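The Villalba Lot

The order came on a half sheet of paper, clipped to the board with the shift assignments. All vehicles in the Villalba lot were to be tagged by midnight and towed after that. It had the chief's initials on it and no ordinance number.

I had been with the Brurnurby police for eleven years. I had tagged plenty of cars. You write the plate, the make, the time, and you put the orange sticker on the driver's window where they can't say they missed it. The sticker gives the owner seventy-two hours. It says so on the front, and it says so in the city code, and I had read both more than once.

I took the half sheet to the sergeant and asked where the seventy-two hours had gone.

"It's a cleanup," he said.

"People are sleeping in those cars."

"That's why it's a cleanup."

He wasn't a bad man to work for. He drove in from Nomside every day, and he had two years left until his pension. He told me to go take a look and use my judgment, and then he told me my judgment had better come out to the right answer by midnight.

The Villalba lot was behind the old furniture store on Kilness Avenue. The store had closed and the city had taken the land for taxes, and for a while the farmers market used it. Then the shirt factory let its second shift go and the cars started to come. Most were sedans. There was a camper with a tarp over the back and a bread truck with curtains. They parked along the fence where the wind was less.

I drove in with my lights off so I wouldn't wake anybody. A woman was already up, brushing her teeth beside a station wagon with a bottle of water. She saw the stickers in my hand and spat and asked me how long.

I said the sticker gave her seventy-two hours.

"Is that real?" she said.

I told her it was what the sticker said. She kept looking at me, so I told her the rest, that there was an order to tow after midnight and that I didn't think it was a lawful one. I said she had a right to a hearing before the city took her car, and that the clerk's office opened at eight. I wrote the section of the code on the back of a sticker and gave it to her. She got a phone out of the wagon and asked me to say it again, and I did. I knew she was recording. I was in uniform and standing in a city lot, and she was allowed to.

After that I tagged the cars. I tagged every one, with the right time on each, and I wrote in my report that the vehicles would be eligible for removal in seventy-two hours. Then I went back to the station and told the sergeant I would not call the trucks.

He asked me to think about it. I sat in the break room and thought about it for the length of a cup of coffee, and I came back and told him the same thing. He called the trucks himself. The tow company sent one driver, who got to the lot, found people standing in front of their bumpers with their phones up, and went home.

By noon the video had been on the Nomside station. It was less than a minute long. You could hear the code section clearly, and you could hear me say I didn't think the order was lawful. My voice sounded higher than I thought it was.

The chief had me in that afternoon. He had a printout of the policy on public statements and had run a yellow marker over the parts he liked. He said an officer could disagree with an order through the chain of command. I said I had gone to the sergeant first. He said an officer could not stand in a parking lot and give legal advice to the people she was there to move.

"I read her the code," I said.

"You told her we were breaking it."

I asked him which section let us tow without notice. He said the city attorney was looking into that. I said I would have thought that came before the order. He capped the marker and asked for my badge and my weapon, and I put them on the desk. He gave me a receipt. I was on leave with pay until the hearing, and I was not to talk to reporters or to anyone in the department about the case.

I stayed home through the winter. I fixed the gutter. My mother called every evening and we talked about her knee and her neighbor's dog, and toward the end of the call she would ask if there was any news, and I would say no. Some of the people I'd worked with crossed the street when they saw me. One left a casserole on the porch with no note, but I knew the dish.

The letter about the hearing came by certified mail in the spring. It listed two charges, insubordination and an unauthorized statement, and set a date in May before the civil service board. I read it in the kitchen and read it over again standing by the window.
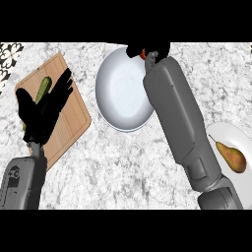

The lawyer from the union said on the phone that the first charge was the weak one and I should stop worrying about it. An order to skip the notice was not an order they could fire me for refusing. She said the board would hang everything on the video, and that I should get ready to be asked, several times and in several ways, why I hadn't simply kept quiet. She wanted me to have a short answer. I told her I'd work on it.

The hearing was in the room over the library. There were five board members and a stenographer, and the chief sat with the city attorney at the other table. The sergeant testified before me. They asked if I had raised my concern with him, and he said yes. They asked what he had told me. He looked at the water pitcher for a while.

"I told her to use her judgment," he said.

The city attorney played the video on a laptop, and then played it again with the volume up. She asked me if that was my voice. She asked me if I was on duty. She asked if I had been given permission to share my opinion of a departmental order with a member of the public.

"No," I said.

"Then why did you?"

I had the short answer written on a card in my jacket, and I left it there.

"She asked me if it was real," I said. "The seventy-two hours. I was the one handing her the sticker."

The attorney waited to see if there was more. Then she wrote something down and said she had nothing further.

The board went into the next room at ten past three. The chief stepped out to make a call. The sergeant stayed in his chair with his hat on his knee, and after a few minutes he asked whether I had parked on the street or in the garage, and I said the street. He said the meters on that side only ran two hours. I checked the clock and went down to put in some quarters.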